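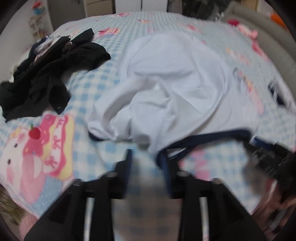 ok gripper maintenance thread, bc three people asked me this week and I keep typing it out in DMs

This is for the two-finger handhelds, left + right pair. Laundry stuff mostly. Shirts are murder on finger pads

Pads first. Ours are the blue ones on the inner faces. Wipe w/ a damp cloth, let dry, NO alcohol. Lint builds up and then knit just slides out. Swap at 3000 closes even if they look fine

Glue: Pundex strip, press and hold, leave overnight. I did a pair at 4pm Friday and used them at 5. One pad came off in a sock

Then linkage fasteners. Check both sides. Snug, dont crank. If the fingers close crooked it's almost always one loose pivot and not the trigger

Close it on a strip of paper and pull. Should tear before it slips. Try top, middle and bottom of the pad

Lens: blower first, then the cloth. Fabric dust scratches. Ask me how I know

Recalibrate width after ANY pad change. Fully open, fully closed, 7 times each, save. Retent software will let you skip it. Dont

Hsiu-ying Wu adds: label left and right before you take them apart. Yes. Do that. The arms look the same and they are not teh same

Spare pads went out of stock in July, we have 16 left, so pls stop peeling the edges

Trigger springs tmrw, need to find my small pliers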